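Drive cage

A drive cage, also called a drive bay bracket, is the metal frame inside a desktop computer case that holds hard disks, solid-state drives or optical drives. It is usually stamped from sheet steel and bent into shape, with slots and round holes for screws. Most cages are riveted to the case. Others lift out or swing up so that the parts underneath can be reached.

Sizes

Bays are named after the width of the drive they were first made for. The 3.5-inch bay takes a standard desktop hard disk, and the 5.25-inch bay takes an optical drive. The smaller 2.5-inch drives can be fitted in a larger bay with an adapter plate.

Fastening

Older cages hold each drive with four screws, 2 on each side. Many office computers use a plastic latch or a sliding rail instead, often in a bright color such as blue or green to mark it as a part the user may move. Rubber washers are sometimes added to cut down on vibration. 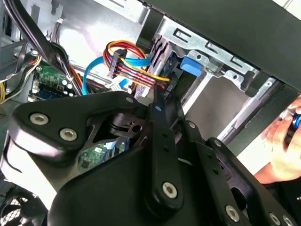 Cabling

A SATA drive needs two cables. The data cable is thin and flat and runs to a port on the motherboard. The power cable comes from the power supply and commonly has yellow, red, orange and black wires for 12 volts, 5 volts, 3.3 volts and ground. Sharp bends in the data cable can cause read errors, so it is normally left in a loose curve.

Reuse

Cages are often kept when old computers are taken apart. The Kutatbridge repair workshop, run by Issa Saab, had sorted 3,253 of them by April 2018. Around 55 were the swing-up type made by Arkolik for its Sternska line of office desktops.

See also: Computer case, Hard disk drive, Serial ATA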